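Plornach Community Help > Home & Garden > Sewing and Mending

Popped seam on a canvas tent, is hand stitching worth it?

Posted by mudroom_dweller, 2021-05-31

I have an old canvas wall tent that came with the house, along with a chest freezer and a family of wasps. The long seam where the roof meets the side wall has let go for 46 inches. The fabric itself seems fine. It's the thread that gave up, and when I tug on either side of the hole, more of it gives up.

The tent shop in Esten quoted me $200 to fix it, plus a wait that would carry me right past the trip I need it for. I own needles, a thimble and an optimistic attitude. My sewing experience is two buttons, one of which is still attached. Can a person like me close this by hand so it keeps out rain, and what thread do I buy? The fabric store had a whole wall of it and I left with a candle.

3 replies

oldwax
Yes, you can do it. Canvas is forgiving as long as you stay out of a hurry.

Get a heavy bonded polyester thread, or a polyester-core thread with a cotton wrap if you want the outside to swell a bit when it rains. Skip ordinary sewing thread. It will hold until the first real wind and then you'll be lying there looking at stars. For needles, size 16 or 18 sailmaker's needles will go through a flat-felled seam without bending, and a leather palm will save the heel of your hand.

Pick out the old thread until you hit stitches that don't move when you pull. You will hate this part, because your 46 inches is going to grow. Line the old holes up and clip the layers together with binder clips. Pins just wander off in canvas. Start an inch back into the good stitching and use the holes that are already there. I'd do a running stitch all the way down, then turn around and come back through the same holes, filling in the gaps. It looks like machine work from six feet away, and at a campsite everyone is six feet away.

Work in lengths no longer than your arm. Long thread seems like it will save you time, right up to the knot. When you're done, rub beeswax or seam sealer into the stitch line, set the tent up in the yard and put the hose on it. A drip or two on the first soaking is normal with canvas and usually stops once it's been wet and dried a couple of times.

gary_not_that_gary
duct tape

tamiru_road
I'll disagree with oldwax on one thing, and with Gary on general principle. If the thread rotted along one seam, the other seams are the same age and had the same life. Before you spend an evening on this one, go around the whole tent and pull hard on each of them. I repaired the door side of mine in April, very proud of myself, and the back wall went on the first night out in Pratton. It rained. My wife still refers to it as the open-plan weekend.

On spacing, if the old holes are too chewed up to reuse, shift over slightly and keep your stitches even. Beginners crowd them, figuring more is stronger, and what you get is a perforated line like the top of a checkbook. Pull each stitch snug and then stop pulling. If the cloth puckers between stitches it's too tight, and water will sit in the pucker and find its way in.
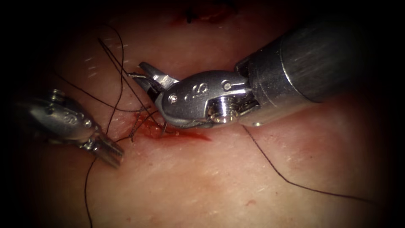
Same goes for the ends. Don't trust a single knot. Run the last few inches back over themselves, bury the tail between the layers and trim it there. And buy two spools. You'll run out of the first one with a hand's width left to go, after the store closes, and then you'll be taking Gary's advice.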